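# Where do you keep captured pieces on a club board?

**madesness_mum**

We have a wooden board at our Grornau games afternoon, the kind with coordinate letters on the border, and the captured pieces end up everywhere! On the table, on the floor, once in somebody's coffee. I want a tray on each side, one for white and one for black, so packing up is quicker. Does it matter how deep they are? And does anyone actually like having them there during a game, or do they just get bumped?

Posted June 14, 2022

**morau_rook**

We've done two trays for ages and I wouldn't go back. White pieces in one, black in the other, right up beside the board.

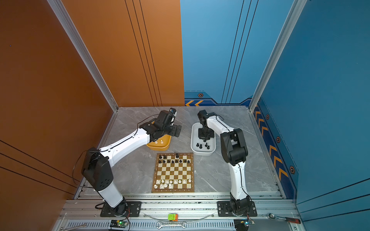 The big thing is keeping them shallow enough that you can see what's been taken without leaning over. Different colors help too - people stop dropping a black pawn in with the white ones (mostly). We got through a whole summer on one set and lost 2 pawns, and I blame the dog for both. Do leave a gap between tray and board, though, or sleeves catch the rim every time somebody castles.

**Başaran97**

Any old tray works tbh. I used a soap dish.

**grornau_gambit**

I'd go smooth plastic with curved sides if you can find it. Mine had square corners and the pawns got wedged in there, and I was forever picking at them with a fingernail.
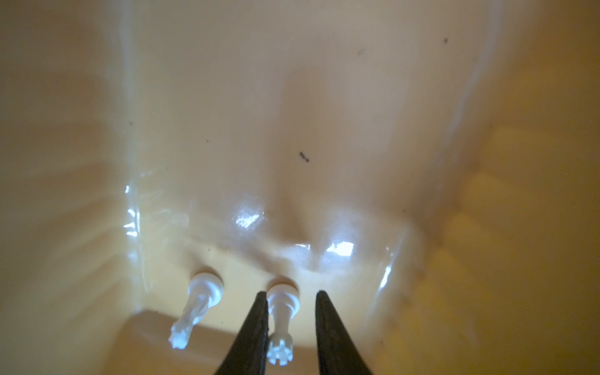

Slick plastic is noisy, mind you, so I cut a bit of felt for the bottom and that shut it up. Felt does collect crumbs - shake it out now and then. And if your tray slides around on a hard table, stick a couple of those little rubber dots underneath. A pack of 50 will last you forever. I'm still on the one I bought last July.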